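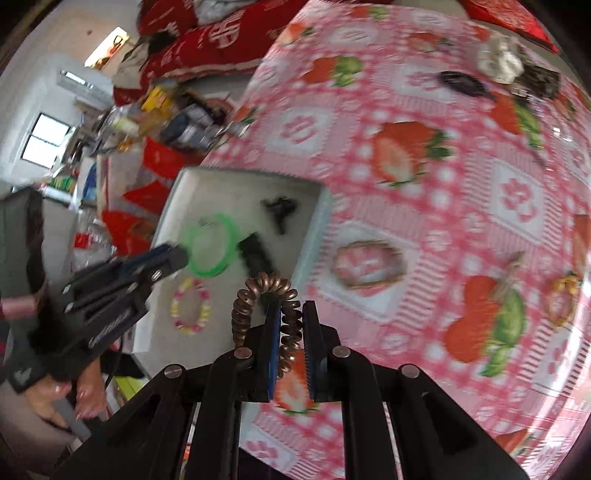

Hauke Sauerland wants to know why anyone would bother growing their hair out at 50 when they could have a perfectly good short cut and an extra half hour in bed. Fair question, Hauke! Thread, because it won't fit in one.

So I'd had the same crop since my twenties. Same length, same parting, a trim every six weeks at Baumgart in the precinct, and a chat about holidays neither of us was going on. I could have cut it myself by the end.

Then I missed one appointment (bad cold) and the next one (their boiler) and by then it was over my ears and I thought, well, let's see.

I'm now 26 months in and it's past my shoulders. I've had a lot of messages asking how it went so I'm putting it all in one place and then you can all stop asking about the fringe.

THE FRINGE. It's awful. It's going to be awful for months. It'll be in your eyes, then in your mouth, then it'll sit on your cheekbones like a pair of curtains in a caravan. Clip it, push it back with sunglasses, wear a hat. Do not cut it at eleven at night with the kitchen scissors.

I cut it at eleven at night with the kitchen scissors. Twice. That's four months I'm not getting back.

Next up, the mullet. Back of your head grows at the same speed as the rest but it starts lower, so there's a long stretch where you look like you play bass in a pub band. Get the back taken up a little while the top catches up. I resisted this because it felt like going backwards and I wish I hadn't.

On trims generally. People will tell you a trim makes it grow faster. It doesn't, the scissors are at the other end from where the growing happens. But the ends do get ratty, and ratty ends snap, and then you're stuck at one length wondering what you're doing wrong. I have a tiny bit off every four months and that suits me.

Washing! With short hair I did it every morning without thinking. With long hair that's a part-time job. I'm down to twice a week, Sunday and whenever I've been near a bonfire.

The first fortnight of washing less was grim, I won't lie. Greasy at the roots, straw at the ends. It did settle down. I wore a scarf to work and three people asked if I'd been on a boat.

Shampoo: I've been using the Grinex one in the big bottle, the plain one with no smell. Not paid to say so, I wish I was. The fancy one my sister gave me for Christmas made my scalp itch so it lives in the bathroom cabinet for guests I'm not keen on.

Conditioner goes on the ends only. I was putting it all over like butter on a crumpet and then moaning that my hair was flat. My niece had to explain this to me. She is fourteen and was very kind about it.

Drying. I had a travel hairdryer that sounded like a moped and took forever. Bought a Rovo in the sales and it's fine, it's a hairdryer, it blows. Mostly I just go to bed with it damp in a loose plait and wake up with waves on one side.

Someone asked about the swimming. I go to the pool at Drirkemness on the 193, and the bus back is the coldest place on earth when you've got a wet head. Wet it in the shower before you get in so it soaks up less of the pool water, rinse it straight after, and take a proper woolly hat. Yes, even in May.

Swimming caps are a separate misery. Getting short hair into one takes a second. Getting this lot in is like putting a duvet back in its bag. Coil it up on top, pull the cap on from the front and get somebody at the next locker to tug the back down. I've made two friends that way.

Now hair ties, which half of you have been on at me about. The thin ones with the metal join, no. They pulled bits out every single time and I only needed to see that little tuft in my hand so often before I binned the lot.

The spiral ones that look like an old telephone cord, yes! I thought they were for teenagers. They hold, they don't leave as much of a dent, and they slide out without a fight. They do stretch after a while and go sad and baggy. Hot water perks mine up a bit, let it cool before you use it.

Claw clips are the other one. Twist, fold up, clip, done, and you look as if you meant it. Small ones for the front bits, a big one for everything else. Never drive in the big one. You can't put your head back on the headrest and you end up steering like a heron.

And keep it all in one spot. I used to have ties on door handles, round the gearstick, in the cutlery drawer, one on a banana. A tray by the mirror with everything dropped in it when you come in, that's the only system I've ever stuck to.

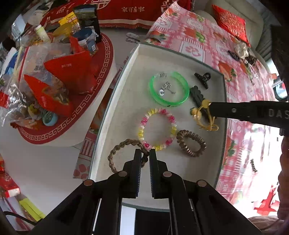

Braided bracelet, green bangle, flowery tablecloth.

Somebody further up asked about going grey at the same time. I let that happen too. It came in at the temples first, and it's wirier than the rest, so it pings out of a ponytail like a burst sofa. A drop of oil on the palms, smooth it over, job done till lunch.

I did think about dyeing it. Looked at the boxes in the chemist for a good ten minutes, bought some plasters and went home.

What people say to you is a whole other thing. My neighbour said "ooh, brave". A man at the tip said I looked like his old art teacher, and I've chosen to be pleased. My mum says it's lovely and then asks when I'm getting it cut.

Bad bits, for balance. It blocks the plughole. It gets shut in the car door. It gets in the gravy. If it's windy and you've got lip balm on, you'll be eating it till teatime. Rucksack straps are the worst, I yelp every time.

Good bits. Plaits in winter are basically a scarf. My neck doesn't get cold any more. And I like fiddling with it on the phone, I'm doing it now, with the hand that isn't typing.

Back to Hauke's half hour in bed. Most mornings it takes me less time than the crop did, as the crop needed wetting and waxing and coaxing or it stuck up at the back like a duck. Now I brush it, tie it up and go and find my shoes.

Will I keep it? Ask me in July when it's boiling. I've promised my niece I won't do anything without telling her first, and she's hidden the kitchen scissors.

Right, plait questions tomorrow. I can only do the ordinary one and a wonky French one, so keep them easy.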